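CALL FOR PARTICIPANTS – Robot open day at Zikside, visitors who want to get hands on

Posted June 23, 2020. Open until the slots are gone.

We're looking for people to come in for our next open day and work alongside the robot arms for a morning or an afternoon. Not engineers. Well, engineers can come too, but we already know plenty of them. Mostly we want people who cook, clean, stock shelves, look after kids, run a cafe. People who pick up bowls and plates all day and have opinions on it.

What you'd be doing: short sessions at one of the tables. Kitchen stuff mostly. Stacking, unstacking, clearing a rack, putting things back where they go. Sometimes the arm runs on its own and you tell us what looks wrong. Sometimes you drive it. Bảo Đào runs the driving sessions and will get you going in ten minutes or so, no experience needed. It's harder than it looks and people get weirdly competitive about it, be warned.

Groups are small, 6 people max per session. 2 sessions that day, morning and afternoon. Pick one when you write. Don't ask for both please, we had to turn away a lot of folks in December and felt bad about it.

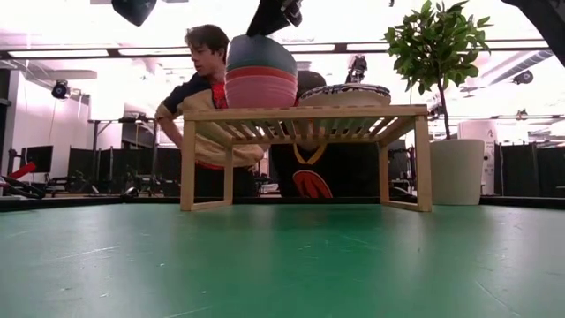 You'll fill in a short form at the end. What you'd trust it with at home, what you wouldnt, where you got bored. Be blunt. The Wilent people are coming over for the afternoon and they build the control software, so if something annoyed you that's the time to say it to there faces.

Who can come:
– 18 or over (16 and 17 with a parent there the whole time)
– OK with standing for about an hour, stools available if you need one, just tell us
– OK with being on camera. The room has cameras and they'll be on. If that's a problem this one isn't for you, sorry
– closed shoes, hair tied back if it's long, no dangly bracelets

Left handed people especially welcome. Same if you have limited grip or use a reacher at home – Bình Đặng is putting together a session around that and would love to hear from you early.

What you get: lunch from Nông (veggie option, say so when you sign up), bus or parking money back with a receipt, and a proper tour of the lab at the end. No fee paid for this one. Paid testing starts later in the year and open day people get asked first, that part is called Pitano and there'll be a separate call.

How to sign up: send a mail to the open day desk, subject line "open day 568" so it lands in the right folder. Give us your name, morning or afternoon, what you do for work or at home, and anything we should know about access or food. Three or four lines is plenty. No resumes!!

We'll write back to everybody, yes or no. If you get a yes and then can't make it, tell us quick so the slot goes to the next person on the list.

Doors open 15 minutes before each session. Ring the bell at the side entrance, front is locked.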